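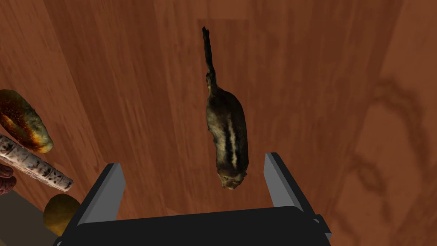

BUSTTON, November – Verkar, the mail-order house that has been selling secondhand household goods since before it was fashionable, will open its first walk-in store this month in the old Taretti shoe building on Zacharias Street. The company describes the move as a bold step forward. Its warehouse staff describe it as a chance to get some shelf space back.

The new store will carry 3204 items on opening day, nearly all of them small, used and hard to wrap. Shoppers can expect candlesticks, framed prints, egg cups, trays, letter openers, animal figures and a deep supply of gravy boats. Verkar has never been able to explain why people give away so many gravy boats. The company has stopped asking and has given them their own aisle.

Prices start at 40 cents. Every item will carry a handwritten tag with its price and any known faults, a practice carried over from the Verkar catalog, where phrases such as "leans a little" and "lid belongs to something else" have earned a loyal following. Customers have been known to write in and complain when an item arrived in better shape than promised.
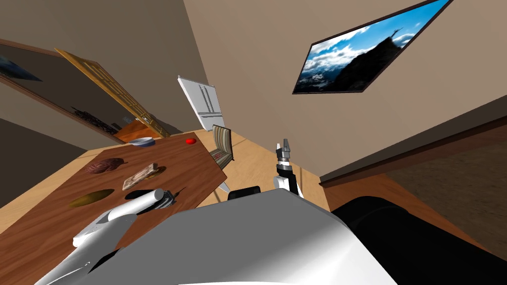
A wooden table and beige wall.

The Taretti building has been closed to the public for years and needed a fair amount of work. The front windows have been replaced, the stairs no longer bounce, and the heating has been persuaded to reach the second floor. The original shoe racks were kept – partly out of respect for local history and partly after a quote came in for removing them. They will hold paperbacks.

Furniture will be sold upstairs, in limited amounts. Verkar does not deliver furniture and would like to be clear on this point before anyone falls in love with a sideboard. A hand truck may be borrowed against a small deposit.

Wall art gets a room of its own at the back. Most of it is landscapes, with a good showing of ships and one long wall of fruit.
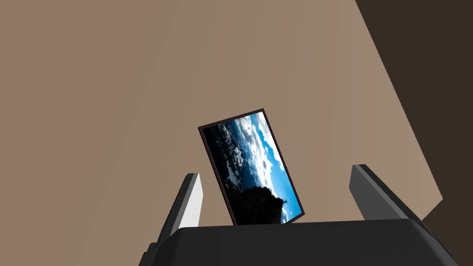 Prints will be hung in the order they come out of the boxes, an approach the company calls "open curation." Buyers who want a matching pair are welcome to look for one. Frames are priced separately for anyone who can't stand the picture, and pictures are priced separately for anyone who can't stand the frame.

The first 100 customers through the door will receive a free gravy boat. Saucers are not included and should not be expected.

Verkar will also accept donations at the side entrance on Zacharias Street from 9 a.m. to noon on any day the store is open. Clean household goods are welcome. Mattresses, paint, exercise machines and encyclopedias are not, whatever the person at the counter may have said last time.

The mail-order catalog will continue. The winter issue lists 800 items and can be picked up at the store or requested by mail.

About Verkar

Verkar buys, cleans and resells used household goods from its warehouse in Bustton. Store hours are 10 a.m. to 6 p.m., and press visits can be arranged through the front desk before opening. Please use the bell, and give it a good push.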